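Buying the gripper last: how one small lab planned its first automation budget

Interview, 2023-05-25

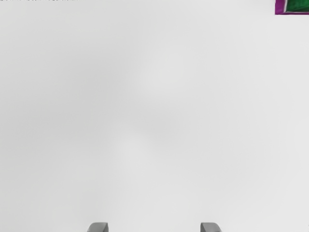 Start with the computer, then the arm

The equipment planner at Clondholm has a spreadsheet she loves more than is probably healthy. It has 7 tabs, and the one she opens first is called "things we almost bought." She runs planning for a small testing lab that wants a robot arm for sorting and placing parts on a bench, and for most of this year she has been working out what to pay for and when.

"I came in thinking you pick the arm, and everything else hangs off it," she says. "Then our engineer said, give me one decent workstation and three months before you sign anything. Best idea anyone had all year!"

So the first purchase was a computer with a good graphics card. The engineer built the bench in simulation and started trying out two-finger grippers on it, with a plain pale tabletop and the camera looking down past the fingertips. She still drops by his desk to watch.

"It's a gray table and two gray fingertips and a bit of purple and green up in the corner, and I could look at it all afternoon," she says. "You change the finger spacing, you run it again, you've spent nothing. I can't tell you how good that feels when you're the one who has to defend the budget."

What the simulation changed

The original plan called for the widest gripper in the Policarpio catalog. After a few weeks of virtual picking, the team moved to a narrower model and put the difference toward spare fingertips and a second camera mount.

"We were paying for an opening we were never going to use," the engineer says. "Our parts are small. What we did need was a better view of the table. If the camera only catches the corner of an object, the software has very little to go on, and I'd much sooner learn that at my desk."

He is careful about how far he trusts it. Friction is a guess. Lighting is kinder than it will be in the lab, where the windows face west and the afternoons are a problem. He keeps a list of everything he wants to repeat on real hardware, and it is longer than the list of things he considers settled.

The small lines add up

Asked what she would tell another lab of the same size, the planner goes straight to tab four, which is cables, mounting plates, a bench that doesn't wobble, and training.

"I had $400 down for the whole lot. I was so pleased with myself. The real number was $2,000, and that was before anyone mentioned a safety scanner."

She now asks every supplier for a quote with the arm left off, so that she can see what the rest costs by itself. Seltbridge, which is handling the installation, sent theirs back the same afternoon. Another firm took three weeks and forgot the power supply - she has kept that one in the "almost bought" tab.

Support contracts get their own column too. She wanted to know who picks up the phone, what happens to the price in year two, and whether a broken fingertip means a spare from the drawer or a trip back to the factory.

Renting before owning

The arm itself will be on a lease at first. Plirnalus offered a short term with part of the payments going toward purchase, and the lab plans to have it on the bench in June. The engineer would have liked to buy outright. The planner talked him out of it over several lunches.

"He's sure, and he's usually right," she says. "But I've got a microscope in storage that somebody was sure about."

They have agreed on three checks before the lease becomes a purchase: the arm has to place the lab's own parts, a technician who wasn't involved in the setup has to be able to run it, and the monthly costs have to match tab five. The engineer thinks the second will be the hardest. He has already started writing the instructions, and he wants the newest technician to try them first.

The planner, meanwhile, is pricing a second workstation. The first one is busy all the time now, and there's a line to use it.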